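Tea Room Check – Prutura Building, Level 2
August. Checked by Wumpini Agbenyega. Sheet 1243

1. Floor and walkway
Dry, no boxes. OK.

2. Power points and kettle cord
Cord is a little short but has no damage. Tag is still valid. OK.

3. Table and plates
Table stands level, I pushed on each corner. Please look at each plate for chips at the rim before it goes out, also under the edge where the finger goes.

The white plate with the dark rim line can stay in use. Two plain ones had a crack and I have put them in the rubbish, wrapped in newspaper. 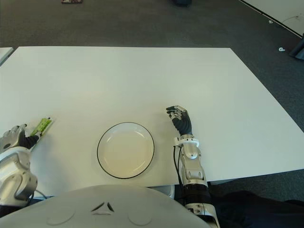
4. Fridge
Seal is coming loose at the bottom. Reported to Jianguo Cao. Not urgent – but please close the door with your hand and not with the foot.

5. First aid box
Burn gel is missing. Dede Laryea will order.

Next check: Keerthana Subramaniam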